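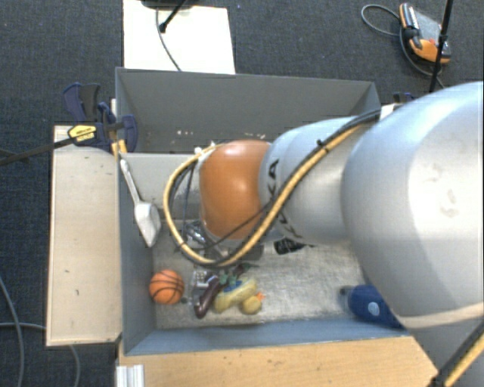
*Fig. 1. Gray bin with mixed small items, floor and left side.*

# Minutes: Mixed Small Items, Sorting and Storage

Fesitz site, upper meeting room. Start 9:30. Grarkport joined by phone. Minutes of the May meeting were accepted with one correction: the bin liner order was placed by Itlow, not by Fesitz.

## 1. Bin condition

Fig. 1 was reviewed. The floor of the gray bin is worn and scratched, and there are pale scuffs on the far wall, low on the left, with a smaller group farther right. Fesitz regards the marks as surface wear. Itlow asked whether the floor should be replaced now. Agreed to keep the bin in use and inspect again at the next stock check. Wall height is sufficient for the present contents and no change was requested.

The bins are to be wiped with a damp cloth and mild soap. Scouring pads are withdrawn from the cleaning cupboard.

**Action 1.1** Fesitz to add a line for floor wear to the bin inspection sheet.

## 2. Contents and placement

The items are grouped toward the left, and a wide area of the floor on the right is empty. Grarkport prefers contents spread over the full floor, as smaller items are easier to find during a check. Itlow prefers them grouped, which shortens repacking. No decision. Both layouts will be tried for one month each and the repacking times compared.

The white scoop-like utensil leans against the left side of the bin. Under the current list, kitchen items and toys share one category, "household, small." Caldeira proposed splitting the category. Accepted. Long-handled items may continue to lean against a wall if the handle does not stop the lid from closing.

The small orange toy basketball is in the lower left corner. Balls are to be listed under "toys, rolling." Grarkport noted that this heading is missing from the printed list at its own site and asked for a new copy.

A tiny dark object next to the ball could not be identified from the figure. The bin is to be checked by hand. If the object is a part of another item, it goes in a labeled bag with that item. If it is debris, it is to be discarded and the floor wiped.

**Action 2.1** Caldeira to issue the revised category list.
**Action 2.2** Fesitz to check the bin and record the result on the contents card.

## 3. Stock list

The list now holds 1,000 entries. Itlow reported 83 entries with no category and 13 with a category but no storage location. The uncategorized entries are mostly items received before the present form was adopted. They will be worked through first. Entries without a location will be handled at the stock check, when the shelves are open in any case.

Duplicate names remain a problem. "Scoop," "server" and "spoon, wide" have been used for similar items by different sites. Agreed that the name will describe shape first and use second. Color goes in its own field and is not part of the name.

**Action 3.1** Itlow to clear the uncategorized entries.
**Action 3.2** Grarkport to send its list of duplicate names to Caldeira.

## 4. Labels and cards

Paper labels on the outside of the bins have been peeling at the corners. Caldeira tested a card sleeve fixed to the short side and found it acceptable. Fesitz asked that the sleeve not be placed where bins rub together on the shelf. Sleeves will be fitted to 3 bins as a trial. The card will show bin number, category and date of last check. Contents will stay on the separate card stored under the lid.

**Action 4.1** Caldeira to supply sleeves and fixing strips.

## 5. Other business

Itlow requested a second sorting table. Deferred until floor space has been measured. Grarkport asked for the meeting to start half an hour later, and this was agreed.

Next meeting at 10:00, same room. Closed 10:50.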